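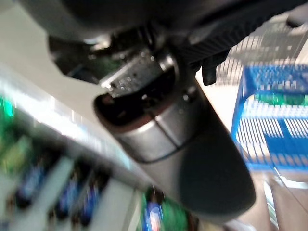 Foreign leader visits and small cities - is it worth it?

posted by northquay_reader
I want to ask the people here who follow local and foreign politics together. In April the deputy trade minister, Kazuhiro Honda, stopped in Trarville for one afternoon on the way home from the capital. He gave a talk at the Bundley Hall, shook hands with the mayor, and signed a "statement of friendship" between Trarville and his home region. The statement has 14 points. I read all of them, and I could not find one that says who must do what, or when.

English is my third language, so maybe I miss something in the wording. But I think "will explore the possibility of deepening exchange" is weak in every language I know.

My question is simple. Does a visit like this bring something to a city of our size, or is it only for the photographs?

posted by Oldtramline
Mostly photographs. I was in the hall. The talk was 22 minutes and then questions, and the questions were all collected on cards before. Mine was on the fishing quota and it was not read. The one they did read was what he thought of our bridge.

posted by mgrodetti_fan
You are a little unfair, Oldtramline. Cards are normal when there is an interpreter. And he did say something on the quota, in the middle part. He said his government "does not see the present numbers as final." For a deputy minister that is quite a lot to say in public. A minister would need to clear it first.

posted by Oldtramline
He said the same sentence in the capital the day before. It was in the paper.

posted by mgrodetti_fan
Then it is the position of his government, and that makes it stronger, no?

posted by northquay_reader
Thank you both. I listened to the recording again last night. The sentence is there, but the interpreter said "not final" and the original is closer to "not fixed for all time." I studied this language for some years and I am fairly sure. It is a small difference. For the boat owners it can be a large one, because "not final" sounds like a change is coming this year. 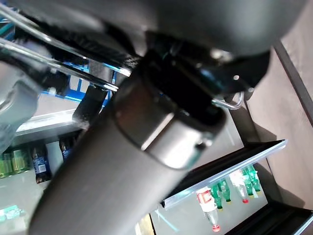

I wrote to the city press office to ask if they will correct the transcript on their page. They answered politely that the transcript follows the interpreter, and that the interpreter was provided by the guest. So the city has no version of its own. I find this strange for a document that our mayor has signed on the same day, in the same room.

posted by paper_lantern88
I worked some years in protocol, not in this country. What you describe is common. The visiting side brings the interpreter, the host side is happy to save the money, and later there are two versions of everything. The 14 points will exist in two languages, and at the bottom there is usually a line that says which text is the valid one. Can you look for this line? If it says "both texts being equally authentic," then your small difference can matter in the statement too, and the transcript is less important.

posted by northquay_reader
I looked. There is no such line. The last line is the date and the two names.

posted by paper_lantern88
Then it is not an agreement in any serious meaning. It is a letter with two signatures. I do not say this to make it small. Letters are useful, they open the door for officials at a lower level to call each other. But no one can be held to it.

posted by Hettiarachchi_S
I disagree with the general mood. My family moved to Trarville from a town which had a friendship text like this, with even less in it. In the second year a school exchange came from it, in the fourth year a direct contract for the cannery. Nobody in our town could read the text without laughing either. These things go slowly, and you cannot judge them after one season.

Also, the foreign policy side is being forgotten here. The deputy minister had just finished two days of difficult talks on shipping lanes. To stop after that in a port city, and to speak of open waters there, is a message to other governments. Trarville was the stage for it. I think a city may accept to be a stage sometimes.

posted by Oldtramline
It may accept, yes. But the stage had a price. The council paper says 2,000 for flags and flowers alone. The police overtime is under another heading and I have not found it yet.

posted by Hettiarachchi_S
2,000 for flags and flowers is not a scandal. The autumn fair costs more.

posted by Oldtramline
The autumn fair lets me ask my own questions.

posted by mgrodetti_fan
Can we come back to the quota? Councillor Grodetti has asked for a debate on it, and I think northquay_reader should send her the point about the translation. I am openly her supporter, as you see from my name, so take this how you want. But she is the only one on the council who speaks about the boats and the foreign ministry in the same speech.

posted by northquay_reader
I will send it. I do not vote for her - sorry - but it is a question of what was said, and that should be the same for every party. I have typed out the original sentence with a translation word by word, and I asked a former teacher to check it. She changed one word. She prefers "permanent" to "fixed for all time," and says mine sounds like a church.

paper_lantern88, may I ask you one more thing? If the city now wants to have its own version, is it too late?

posted by paper_lantern88
For the talk, no. They can publish a second transcript with a note, it is done often and the guest rarely complains. For the statement I would leave it alone. To ask for changes after signing looks like a quarrel, even when you only want to move a comma.

posted by Oldtramline
I found the police number, by the way. It is in the appendix to the May paper, but together with a football match and a bicycle race, so it tells us nothing. I have asked them to split it.

posted by northquay_reader
The councillor's office has confirmed that they received my letter. The debate is planned for June, in the evening, open to the public. I am told that questions can be asked from the floor, without cards.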